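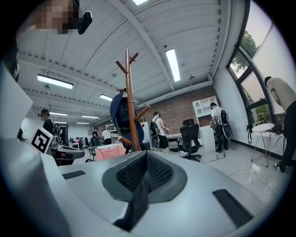

A navy-blue bag on the coat rack, with the workshop behind it.

Hanging Things Up So They Stay Up: Tips From a Gripper Study

9 Jul 2025

The group at the Skellum workshop spent part of last year teaching a robot arm to hang bags on a coat rack and take them off again. The training came from people doing the job with a hand-held gripper, a tool with a camera on it that records each move from the tool's point of view. The arm then learned from those recordings. They collected 200 recordings of bags going on and coming off, and 325 more of other household jobs such as folding towels and putting cups away.

I write about storage, and what I wanted from the write-up was the list of things that went wrong. A gripper has two fingers and no patience. If a hook is hard for it, the same hook is usually a nuisance for a child, or for anyone with shopping in the other hand.

Hold the strap, not the bag

In the first recordings people picked bags up wherever they liked, by the body, the top handle or the strap. The arm learned a mix of all of these and dropped a lot of bags. When the group asked everyone to grip the strap a hand's width from its highest point, the success rate went up more than it did with any other change.

At home, do the same. Pinch the strap near the top, let the bag hang straight, and lower the loop over the peg. If you hold the bag by its body the strap folds over and you end up fishing for the peg.

Pegs that angle up

Short angled pegs, like the ones on the wooden rack in the photo, gave fewer drops than straight ones. A steep angle has its own problem, though. The strap has to be lifted clear before it comes off, and the arm often pulled sideways and brought the whole rack along. If you are buying a rack, try one with your own bag before you pay. You should be able to lift and clear the peg in one motion.

Load the low pegs first

A pole-style rack with all its weight at the top will tip. The group's rule was to put the heaviest bag on a middle peg and the next heaviest directly opposite. Coats go up top. With 6 bags on the rack they had no tips using this order, and they had 4 when bags went on at random.

If your rack still wobbles:
- Check that the feet are tight. Wood shrinks a little in winter and the screws work loose.
- Put a felt pad under the short foot. Folded cardboard works for a week and then goes flat.
- Move it off the edge of the rug.

Leave room to reach

The arm failed most often when the rack stood close against a wall. It could see the peg but had no room to come at it from the side. Pulling the rack out by the length of a forearm fixed most of this. Mine had been in the corner behind the door for years, and the back pegs held the same two umbrellas the whole time. I moved it out and we now use every peg.

Keep cables and cords off the floor near anything you walk up to with your hands full. A strip of cloth tape along the baseboard is enough for a lamp cord.

Changing the background

One result surprised me. The group made half the recordings in one corner and half all over the building, at different times of day. An arm trained on the single corner did well there and badly everywhere else. The arm trained on the mixed set was a little slower in the corner but managed in a hallway it had no recordings from, at a second site in Wastotitz.

I can't offer a household tip from that one, except that if you are teaching a small child to hang up a coat, it may be worth practicing at a grandparent's house too.

Dark straps on dark pegs

Black straps against a dark pole gave the arm trouble in the late afternoon. A loop of light ribbon sewn at the top of the strap helped. I did this with two school bags and it makes the loop easy to find in a dim hall. Use a doubled thread and go over it several times - a single pass pulls out by September.

The Lambert rack and the Clisard wall rail were both used in later tests. The rail did better with light bags and worse with anything that had a stiff handle. I have only tried the rail, and I would put it lower than the instructions suggest.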